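4. Picking up soft items from furniture

4.1 Why furniture and not a table

Most of our earlier work with Jalar was done on a flat table. Plain background, one item at a time, fixed lights. Numbers were good and told us very little. Clothes in a real room hang off things, lie half under other things, and the surface under them bends or rolls away. So for this part of the study we moved the whole setup into ordinary rooms and left the furniture as it was.

The question is narrow. Given a soft item on a piece of furniture, and a short spoken or typed request, can the policy pick a grasp point that holds, from the first view it gets, without a second look? We did not test folding. We did not test putting items away. Those are in Section 6, and only as pilot runs.

4.2 Training data

We used 300 teleoperated episodes, all recorded by two operators (Rafferty and Quinlan) over a period ending in May. Every episode starts from the parked pose and ends either with the item lifted clear of the furniture or with the operator pressing stop. Stopped episodes were kept. An earlier version of the set dropped them and the policy trained on it never learned to back off, it just kept pushing into the cushion.

Labels are thin on purpose. One line of text per episode, written by the operator right after the run, plus the time of grasp. No masks, no keypoints. Ní Mhurchú checked the text lines for plain errors (wrong item named, left and right swapped) and fixed what she found. Wording was otherwise left alone, so the same kind of item can be a "shirt", a "top" or "the blue thing" depending on who wrote the line and when.

Camera settings were left on auto. Windows were not covered. This costs us something, see 4.5.

4.3 Method

The policy has two parts. The first, Fikre, takes the opening view and the request and gives a coarse heat map over the view – where a grasp would be worth trying. The second, Zolgate, is a small controller that takes the peak of that map and closes the distance using arm state and a cropped patch around the peak. Fikre runs once. Zolgate runs all the way to contact.

We tried running Fikre on every step as well. It was slower and the peak jumped between folds of the same garment as the hand got close, so the arm would wander. Freezing the map fixed the wandering but means an early mistake can't be undone. We think that's the right trade for now.

The crop is fixed size. The hand enters the crop late in the approach and covers much of it, at which point the controller leans mostly on arm state. We mask nothing.
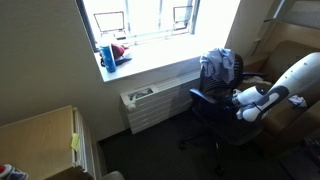
Figure 4. Robot arm and office chair in the window room, with a garment over the backrest.

Chairs on casters need a separate word. If the pull is sideways the chair comes along with the garment, and if it is straight up the garment tends to slide free before the base moves. We did not add this as a rule. Operators worked it out for themselves early in recording and the lift direction in the data is mostly upward, so the policy picks it up from there. In the ablation where lift direction was shuffled between episodes, the chair was dragged in most of the failed runs and the item stayed on it.

Mesh backs are also harder than padded ones. Fingers can catch in the mesh, and the depth reading through it is patchy. Zolgate stops on a force limit and retries from slightly higher up, once. After one retry the run is counted as a failure.

4.4 Test protocol

Testing used 85 runs, none of them overlapping with training episodes. Furniture types were the same as in training but placement was not, and the requests were written by Mac an tSaoi, who had not seen the training text. He was asked to write them the way he'd ask a person in the room. Some came out vague and we kept those too.

A run is a success if the item is lifted clear and held for 20 seconds. Touching other items is allowed. Moving the furniture is allowed as long as it stays upright. An item dropped inside the hold time is a failure even if the grasp itself looked fine – this was argued over and Carroll still thinks its too strict.

The baseline is the same controller with the heat map swapped for a plain text-to-box detector, center of box used as target. We picked this over a stronger end-to-end baseline from Linham since that one needs a fixed overhead camera and the rooms don't have a place for it.

4.5 Results and failure types

The full policy beats the baseline on every furniture type. The gap is smallest on seats, where an item lies more or less flat and the box center is a fine place to grab. It is largest on chair backs and arms. A garment hung over an edge has its box center somewhere down the front, on a single layer stretched flat against the chair, and the fingers slide off it. Fikre tends to go for the bunched part at the top instead.

We went through all the failures by hand. Glare was the cause in 9 of them. With a bright window behind the target the auto exposure either blows out the glass or darkens everything near the floor, and a pale garment loses its edge. The heat map then goes broad and the peak lands wherever. Same request, blinds shut, usually worked. We report these runs as failures with the rest and did not rerun them for the totals.

Other failures, in no strict order: fingers caught in mesh, retry used up. Item too thin to hold, slipped during the hold time. Request read wrong, mainly "the one on the chair" when more than one chair was in view. In a few cases the policy grabbed the upholstery. Beige throw on beige armchair was the worst for this and we don't have a fix besides more data of that kind.

One thing we did not expect was how little the exact wording mattered. Swapping in the operators' own one line labels for Mac an tSaoi's requests changed the outcome in very few runs, mostly the two-chair ones. Might be that the rooms are simply not cluttered enough for teh wording to matter. Section 5 looks at this with more items per surface.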